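Cevley Chapel – hall and sanctuary safety check, May
Walked through by Yareli Ponce, with comments. Tuesday, before prayer meeting.

1. Exits clear
Mostly. The vestry door was blocked by 18 stacking chairs and the Easter tomb, which has risen but not left.

2. Extinguishers
Both in date. The one by the organ is still wearing a choir robe. Please hang robes on hooks.

3. Candles
Trays under all of them. Gumaro says the scorch on the lectern is "historic". I have coloured it in on the plan anyway.

4. Baptistry
Cover locked, key with Noemí Ledesma. Holds more than 1000 litres, so no one fills it alone. Heater cord needs replacing before it's plugged in again.

5. Kitchen
Urn lid loose. Tea towels off the stove, please, for the third month running.
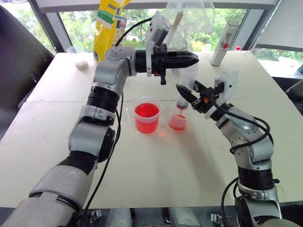 6. Balcony
Rail wobbles at the north end. Closed until Azucena's brother-in-law has tightened it – the youth group has been told, and has sighed.

7. Incident book
Found under the hymnals. Last entry reads "bee".

Next check: Iraís Tapia.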